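Teaching Two Arms to Sort Toy Vegetables: What We Could and Couldn't Show
Project report, Nurnby lab course
October 26, 2026

1. What we set out to test

The course handout says that a person with no programming background can teach a robot a pick-and-place task by showing it. We had read this claim in several places and wanted to see how much of it survives a semester of student work. Our task was small on purpose: pick up a toy vegetable from a wooden table and put it in a tray. We called the task Kassa. The software that records the demonstrations and replays them is Prernska, which last year's group left us with very few comments in it.

We compared two ways of showing. In the first, the operator holds the robot arm and pushes it through the motion. In the second, the operator moves a separate control device and the robot follows. The handout calls both "intuitive." We disagree with that word for reasons given in section 3.

2. Setup

There are two black arms with parallel grippers, mounted on facing sides of the table so that they can both reach the middle. Before each demonstration the grippers should be open and the arms back in their start pose. We wrote this rule down only after the first batch of recordings, and that batch is hard to use. Start poses in it vary by several centimeters and we could not tell which part of the variation was the operator and which part was drift.

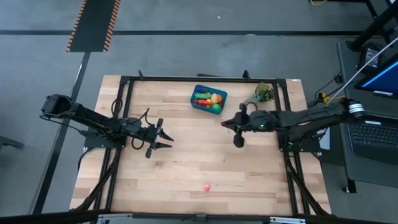
Figure 1. The two arms over the table, with the toy food in the blue tray and one pink piece on the near side.

A single object on bare wood is the easy case. The gripper can come in from almost any angle. Our success figures for Kassa come mostly from layouts like this one, and we want to say so plainly, as the summary table in our midterm slides did not.

3. Showing by hand and by remote control

Pushing the arm by hand gave smooth paths in the air and poor grasps. The operator's own hands block the view of the fingers, and the joints are stiff enough that the last centimeter becomes a shove. We stopped after 30 demonstrations.

Remote control gave better grasps and took much longer to learn. A new operator needed two sessions before the recordings were worth keeping. Depth was the main trouble: from where the operator stands, a gripper over an object and a gripper behind it look much alike. Six of the operators' written comments mention this, and one calls it "like threading a needle through a mail slot." We kept 200 remote demonstrations in total.

We also tried the hard case, where the pieces are spread over the table and some of them touch.
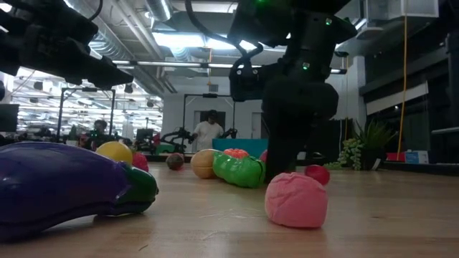
Figure 2. Toy produce on the table near the gripper, including an eggplant and a green piece touching a tan-orange ball.

Crowded layouts changed how people worked. Operators began to nudge neighbors aside before grasping, and each did it differently. The trained policy copied the nudging without any sense of when it was needed. In one replay it pushed at an empty spot for 7 seconds and then closed on nothing. Rounded pieces gave more trouble than long ones – a ball that is touched off-center rolls, and then the demonstration no longer matches what is on the table.

4. What we think the results are worth

The trained policy handles the easy case fairly well. We do not think this shows that it learned to pick up vegetables. It may have learned where we usually put them. The check for that is simple (move the objects to places that never appear in the recordings) and we ran it too few times to report a rate.

We were also told that more demonstrations would fix the crowded case. Perhaps. Our last 50 or so were no more consistent than the first ones, and adding them made no difference we could measure.

5. Remaining work

The Alport group has offered us their evaluation script, which picks object positions at random. We plan to run both layouts through it before the final presentation in December. Hand-guided demonstrations will be dropped from the training set. The start pose check should move into Prernska itself so that a bad recording is refused when it is made. Open question for the supervisors: whether demonstrations with nudging should be kept, relabeled or thrown out.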